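3.2. Muestra y procedimiento

El estudio se apoya en una encuesta postal sobre el mantenimiento doméstico de tableros de madera maciza. Se enviaron 2000 cuestionarios a hogares del distrito de Wastell y se recibieron 467. Tras descartar los incompletos quedaron 429 respuestas válidas, que forman la base de todas las tablas. El cuestionario preguntaba por el producto aplicado, la frecuencia de aplicación y el uso principal de la superficie. La categoría «mesa de trabajo» agrupa los tableros claros de listones paralelos, sin distinguir especie ni procedencia.
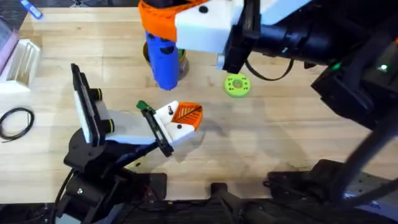

3.3. Variables

La variable dependiente es el intervalo declarado entre dos aplicaciones de aceite, en meses. Como variables explicativas se incluyeron la antigüedad del tablero, el tipo de vivienda y la presencia de calefacción por suelo. Los hogares que usaban barniz se analizaron por separado — el barniz no se renueva con la misma pauta y habría desplazado la media. Las respuestas del tipo «cuando hace falta» se codificaron como valor ausente.

El color y el veteado se registraron con una escala visual de tres niveles, impresa en la contraportada del cuestionario. La concordancia entre codificadores fue aceptable en el nivel claro y más baja en el intermedio.
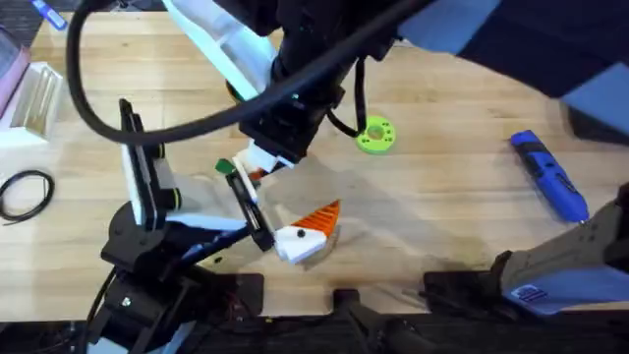 Figura 3. Superficie de madera clara con vetas longitudinales.

La escala procede del manual de acabados de Makerwood, con una modificación: se suprimió el nivel «envejecido», que en la prueba piloto de Casberg se confundía con la suciedad superficial. El resto de los ítems se mantuvo en su redacción original.

3.4. Trabajo de campo
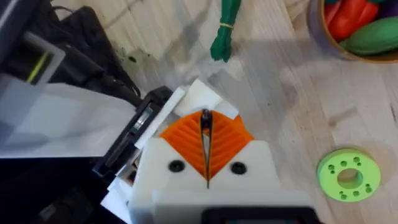

Casberg, 19 de enero de 2020

El cierre de la recogida se fijó en esta fecha. Los cuestionarios recibidos más tarde se archivaron sin codificar. En mayo se repitió el envío a una submuestra para estimar la estabilidad de las respuestas; los resultados se presentan en el apartado 4.2. La tasa de respuesta fue menor en los edificios de alquiler, un sesgo que la ponderación corrige solo en parte.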